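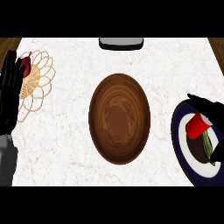 Golnar Shokri thinks the whole catalogue should be thrown out and started again, and said so in the first comment we ever received: if a crater list can't agree with itself on where zero longitude is, she wrote, it has no business being downloaded by anyone. She has a point. We fixed the longitudes and kept the catalogue.

Posted 23rd February by Esmaeil Jafarzadeh

# Parsa: small craters on Callisto

Parsa is a table of 1,000 small impact craters on Callisto, the outermost of Jupiter's four big moons and the one people skip on the way to the others. Europa gets the ocean headlines and Io gets the volcanoes. Callisto gets a spreadsheet.

We use only old spacecraft pictures that are already public. Nothing new was observed. What we added was patience, plus a good deal of arguing over what counts as a rim.

## What's in it

One file, `parsa_craters.csv`, with one crater per row:

- `id` - a running number, with no meaning whatever
- `lat`, `lon` - centre of the crater in degrees, longitude counted westward
- `diam_km` - rim to rim, averaged over two directions
- `state` - fresh, worn or ghost
- `marker` - initials of whoever drew the circle
- `note` - free text, occasionally rude

"Ghost" means a crater so far gone that you mostly see it by wanting to. Please treat those rows with suspicion. We do.

## How it was made

Daiane Barros and Ertuğrul Türkmen each marked every patch of ground separately, using Vellden, a small program that lets you draw circles on a map and then regret them. Where the two disagreed, I looked at both circles and picked one. I did not average them, as the average of a good circle and a bad circle is a second bad circle.

The positions were then shifted to match a single base map. Version 1 skipped this step for one strip near the equator, hence the comment at the top. Version 2 has it right.

## Known problems

- 54 rows have no `state`. The sun was too high in those pictures and everything looked like porridge.
- 80 rows carry the initials "XX". Somebody forgot to log in. Both suspects deny it.
- Coverage is patchy. We went where the pictures were sharp, so please don't use an empty area of the map as proof of smooth ground.
- Diameters of ghosts are optimistic.
- Secondary craters (the ones dug by rubble thrown out of bigger ones) have not been separated out. If you are trying to date a surface, you will need to do that yourself, and we would love to hear how.

## Using it

Any spreadsheet will open the file. If yours decides that crater sizes are dates, format the column as plain text first. There is a loader for Jatel in the `tools` folder. It works on my machine and on Daiane's, and it sulks on Ertuğrul's.

Longitude runs from 0 to 360 going west. If your software expects east, subtract from 360. If your craters then land on the wrong side of the moon, you have done it twice.

## Licence and credit

Free for any use, paid or otherwise. Please name the catalogue and the version number when you use it. The original pictures have their own credit lines, listed in `SOURCES.txt`, and those should travel with anything you publish.

## Changes

**Version 2** - longitudes repaired, duplicate rows removed, three notes toned down at the request of the person they were about.

**Version 1** - released in April, to the silence it deserved, and then to Golnar.

Corrections are welcome through the issues page. Give the `id` and say what's wrong with it. "All of it" has been received already and is filed under Shokri.

We use cookies to remember your settings. Accept all | Manage choices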